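Soltani says the numbers will hold. Others want to see them first

Ehsan Soltani has been council leader in Prultton since March, and he would like people to stop calling his arrangement a coalition. "It's an understanding," he said on Saturday. "We vote together on the budget. After that, everyone is free."

Free to do what, he did not say. I asked three times whether anything had been written down. The first answer was about trust, the second about potholes. On the third he looked at his phone.

The budget passed by a single vote, that of Forough Bagheri, who ran against Soltani's party in the Tarine ward and won by 126 votes. She now chairs planning. Soltani calls that a coincidence of talent.
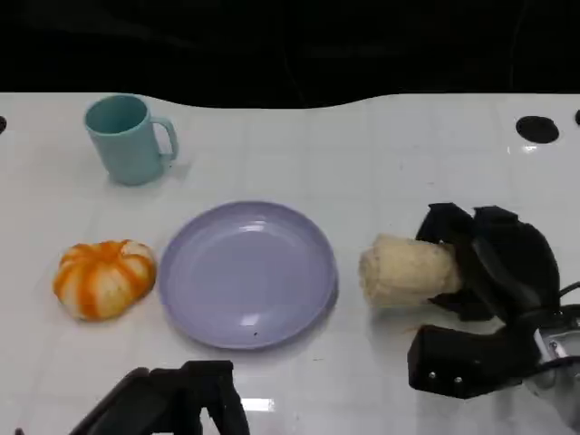

What the deal costs

Bagheri was more direct when I reached her by phone. "I asked for 15 new bus shelters and I got a promise of 15 new bus shelters," she said. "Ask me again when there's a roof on one."

The shelters don't appear in the published budget. Soltani says they fall under "street improvements," a line that was also supposed to cover the Bahrami Road crossing, for which 1,000 residents signed a petition. Can it pay for both? "We're confident," he said. He wouldn't give a figure.

Abbas Rezaei, who leads the opposition, has his own reasons to doubt it, and his group proposed no alternative budget. He told me the understanding would fall apart by summer. He said the same about the last one, and it lasted a full term.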